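How to Hang Patterned Wallpaper in a Small Room

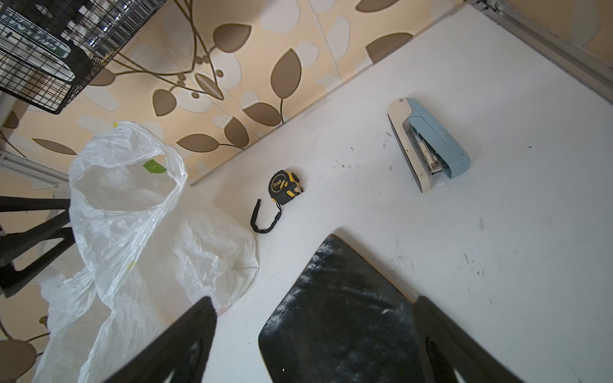

Pralden, Jun 20, 2021
By Fiorella Sorrentino

Leaf patterns are popular again, and they are a fair choice for a first attempt at papering. The design is busy enough to hide a slightly uneven wall, and a join that is a hair out will not show much from the doorway. The main difference from plain paper is that every length has to match the one beside it, so you use more paper and spend more time at the table.

These instructions are for paste-the-paper rolls. If yours say "paste the wall", skip the soaking step and put the paste straight on the wall.

What you need

Paste and a bucket
Pasting brush
Paperhanging brush or plastic smoother
Long scissors
Snap-off knife with spare blades
Tape measure and pencil
Plumb line or spirit level
Seam roller
Sponge and clean water
A table you don't mind marking
Stepladder

Working out how many rolls

Look on the label for the pattern repeat. This is the distance from one leaf to the next identical leaf further down the roll. Measure the height of the wall from ceiling to skirting, then round it up to the next full repeat. Add a hand's width for trimming. Divide the length of a roll by that figure and ignore anything left over. The answer is the number of drops you get from one roll.

My back bedroom needed 4 rolls for the two walls I papered, and I bought one more. Check that the batch number is the same on every label before you leave the shop. Mine was 833 on all but one, and I had to go back to Radbridge to change it.

Preparing the wall

Strip the old paper. Score it, soak it with warm water, wait, and scrape. Keep the scraper flat or you will dig into the plaster. Turn off the electricity at the consumer unit before wetting anything near a switch or socket.

Fill holes and cracks, let the filler dry and sand it smooth. Wipe off the dust. Bare plaster needs a coat of size, or thinned wallpaper paste if the packet gives a mix for it. Leave it overnight.

Old houses need longer at this stage. Aldana Retamal, who helped me with mine, has a cottage with 1794 cut over the door, and she lines every wall before she papers. If your plaster is lumpy or patched, hang lining paper first, sideways, and give it a full day to dry.

Marking the first line

Do not trust the corner to be upright. Measure out from it by the width of the roll less 2 cm, hang the plumb line there and make pencil marks down the wall. Join them up lightly with the level. The first drop goes against this line and the extra turns into the corner.

Cutting and matching

Decide where you want the pattern to start at the ceiling. With large leaves I like a whole one near the top, as half a leaf along the ceiling edge catches the eye. Cut the first drop with 5 cm spare at each end.

Unroll the next length beside it and slide it until the pattern lines up, then cut. If the label says "straight match" the leaves meet at the same height on each drop. If it says "offset match" or "drop match", every second drop moves down by half a repeat. Write a number and an arrow for "top" on the back of each piece in pencil.

Pasting

Brush from the middle out to the edges. Fold the ends in to the centre, paste to paste, without creasing. Leave it to soak for the time on the label and give each piece the same time. Paper stretches as it soaks, and uneven soaking will throw the match out by the bottom of the wall.

Hanging

Open the top fold and set the edge against your line, with the spare running on to the ceiling. Smooth down the middle and then out to the sides. Open the bottom fold and carry on. Trim top and bottom with a new blade.

Butt the next drop up to the first. Match the pattern at eye level and work up and down from there. Sponge off any paste straight away. Roll the seams gently after ten minutes or so.

Keep the offcuts for patching.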